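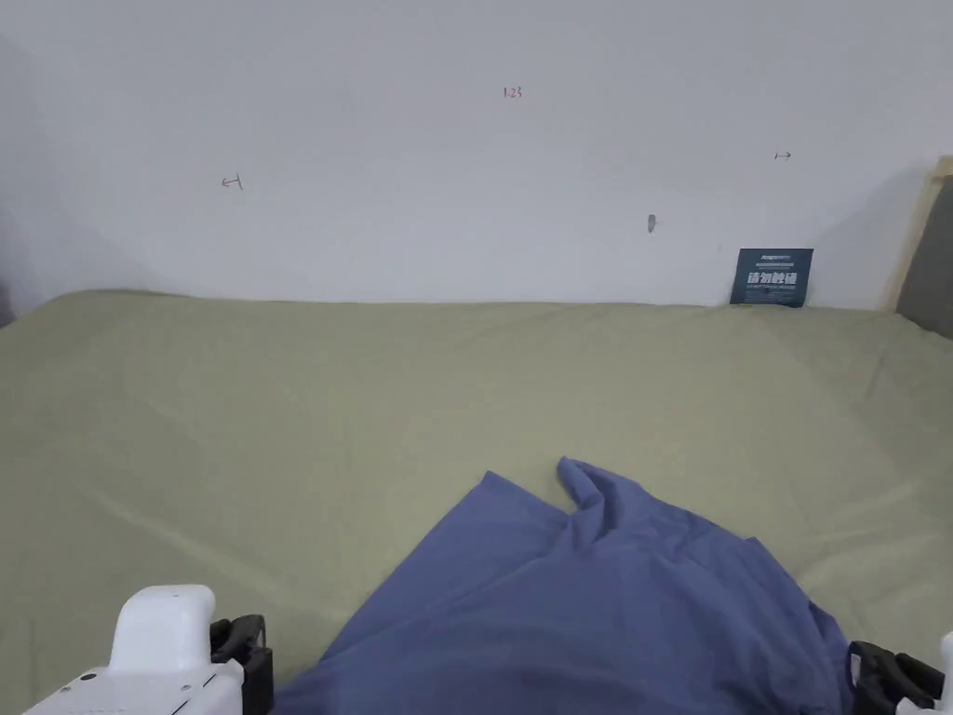

Notes and data for the Gerimbridge fabric shrinkage log. Read the caveats before you use the numbers. There are more caveats than numbers, and I think that's the right ratio.

## What's in here

Measurements of cotton and linen pieces before and after washing, kept as plain CSV files. The log started as an argument about whether "preshrunk" on a bolt label means anything. I still don't know. I do know that the label predicts less than people at the fabric counter say it does.

```
data/
 pieces.csv one line per fabric piece
 washes.csv one line per wash of a piece
 excluded.csv pieces dropped, with the reason
scripts/
 check.py looks for missing or impossible values
 summary.py makes the per-fabric table
NOTES.md odds and ends, badly sorted
```

There are 300 pieces in `pieces.csv`. Please don't quote that as the sample size. Many were cut from the same bolt, and two pieces from one bolt are not two independent facts about cotton. Group by `bolt_id` first, then see how much confidence you have left.

## Where the fabric came from

Most of it was bought as remnants. A smaller part came from Lindqvist, a shop that sells by the yard and writes the fiber content on the bolt by hand. The rest was donated by members of a sewing group in Testthorpe, who mostly remembered what it was.

"Mostly remembered" is its own category in the data. If `fiber_source` is `label`, somebody read it off a bolt. If it's `recall`, somebody told me. If it's `guess`, I felt the cloth and decided, and you should probably filter those out. I left them in so that you can see how different they look, or don't.

## How pieces were measured

Each piece was cut square, marked at the corners with laundry-safe thread, and measured along the warp and the weft. Measurements are in inches. Pieces lay flat on a table overnight before every reading, including the first one. Early on I skipped the overnight rest, and those pieces are now in `excluded.csv`.

No pulling, no pressing. This matters a lot more than the advice online suggests. A damp linen square can be coaxed back to nearly its old size by a determined person with an iron, and I suspect that a good share of the "my linen didn't shrink at all" reports come from determined people with irons.

Every length was read 2 times, with the ruler lifted in between. When the readings disagreed, both were kept. The average is in `length_mean`, but the raw readings are right there and I'd rather you used them.

## Columns in washes.csv

| Column | Meaning |
|---|---|
| `piece_id` | matches `pieces.csv` |
| `wash_no` | 1 for the first wash, and so on |
| `temp_c` | dial setting on the machine, in Celsius |
| `dry` | `line`, `flat` or `tumble` |
| `warp_1`, `warp_2` | readings along the warp |
| `weft_1`, `weft_2` | readings along the weft |
| `length_mean` | mean of the two warp readings |
| `remark` | free text, uneven quality |

Yes, inches for cloth and Celsius for water. The machine is marked in Celsius and the rulers aren't. I decided against converting either one, since every conversion is another chance to get something wrong.

The only values in `temp_c` are 20 and 40. These are dial settings. I never put a thermometer in the drum, and I would be surprised if the water matched the dial for the whole cycle. Treat the column as "cooler" and "warmer" and you'll be on safer ground.

## What the log seems to show

I'm wary of this section, but people scroll straight to it.

- Most of the change happens in the first wash. Later washes move things a little, often within the range of my own reading error.
- Warp usually shrinks more than weft. There are plenty of exceptions among the loose weaves.
- Tumble drying looks worse than line drying. Tumble-dried pieces were also more likely to be washed at the warmer setting, so I can't cleanly pull the two apart with this data. Neither can you.
- "Preshrunk" pieces shrank. Less than the others on the whole, with a lot of overlap.

What it does not show is how much *your* fabric will shrink. Wash a square of it and find out – that will beat any table I can make.

## About the Gritura numbers

Somebody will ask why my results don't match the Gritura chart, the one-page shrinkage guide that gets passed around in sewing forums. I've looked for the measurements behind that chart and haven't found any. It gives a single percentage for "cotton," as if quilting cotton and denim were the same cloth. It may still be a fair rule of thumb. I just can't check it, and I don't see how anyone else is checking it either.

## Known problems

- One washing machine, one brand of detergent, one water supply. Hard water might matter. No idea.
- The person measuring knew which pieces were labeled preshrunk. That's a real flaw. The pieces should have been coded by someone else.
- Knits are missing completely. They curled, and I gave up.
- The `remark` column uses "slightly off grain" for everything from barely to badly.
- Some pieces from February have no `dry` value. The script leaves them blank. Please don't fill them in with the most common value.

## Running the scripts

```
python scripts/check.py
python scripts/summary.py --by bolt_id
```

Both need only the standard library. `summary.py` without `--by` will run, but it treats each piece as independent and the ranges come out too narrow. I keep meaning to make it refuse.

## Corrections and additions

Open an issue if a row looks wrong, and include the `piece_id`. I will check it against the paper sheets, which I've kept. New data is welcome if it has raw readings and a drying method. Percentages on their own won't be added – without the lengths behind them, there's nothing to check.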